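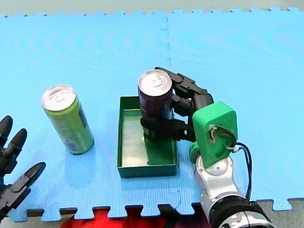 Booking a motel room for a long drive is easy. Booking one you'll still be speaking to your family in is a craft, and I learned it on the road between Flallthorpe and the coast, a trip of 1079 miles that I have now made more often than any sane person should. Start with the distances. Decide how far you'll drive before dinner, then take an hour off, as you are not the driver you remember being. Kids need floor time at the end of a day like that, so if a motel lists a play corner, look it up in the guest photos. One blue foam mat of puzzle tiles is plenty. Mine would happily spend an evening on one with a green soda can standing in for the lighthouse.

Step 1: Pick the town before the motel

Get out a map and mark the halfway point. Now ignore it. Halfway is where everyone else stops, and the rates show it. On our route the obvious stop is at mile 540 or so, and we go on to Eson, at mile 643, where there are three motels, a diner and a gas station that sells surprisingly good peaches. The second day is shorter, which you will appreciate when someone has lost a shoe.

Step 2: Read the bad reviews first

Sort by lowest rating. Skip anyone angry about the weather. You're looking for the same complaint from people who don't know each other: thin walls, a pool that is "temporarily" closed every summer, an ice machine that sounds like a landslide. One stained bedspread is bad luck. Six is a decorating scheme.

Step 3: Call the front desk

Yes, on the phone, with your voice. Try mid-afternoon, between checkout and the evening rush. Ask these:

- Which rooms are farthest from the elevator and the ice?
- Is breakfast hot, or is it a basket of muffins?
- What does "pet-friendly" cost per night?
- How late can I cancel?
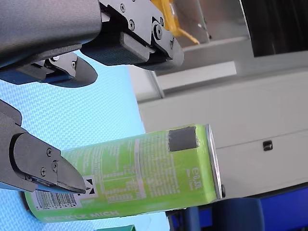

Write down the answers along with the time you called. The Fairweather once quoted me a pet fee of 30 dollars on the phone and a good deal more at the counter, and my scrap of paper won the argument. The dog took no interest.

Step 4: Compare the whole bill

The nightly rate is a rumor. Add tax, parking, the pet fee and whatever a "resort charge" is in a building next to a truck wash. Last December I priced a four-night trip two ways, and the cheaper-looking motel came to 882 dollars, well above the one I'd dismissed as fancy.

Step 5: Pack one arrival bag

Put pajamas, toothbrushes, chargers and a night light in a single bag and load it last. Everything else can stay in the car until morning. I keep our confirmations in the Guto app and also on paper, having once stood in a lobby with a dead phone and a very patient clerk.

Ask for the room key before you unload anyone. If the room smells like a swimming pool and you didn't book a pool, go back and ask for another.

27 shares | 14 comments

Related
Motel Breakfasts, Ranked by Waffle
How to Sleep Next to an Interstate
Eson in an Afternoon
Traveling With a Dog Who Hates Travel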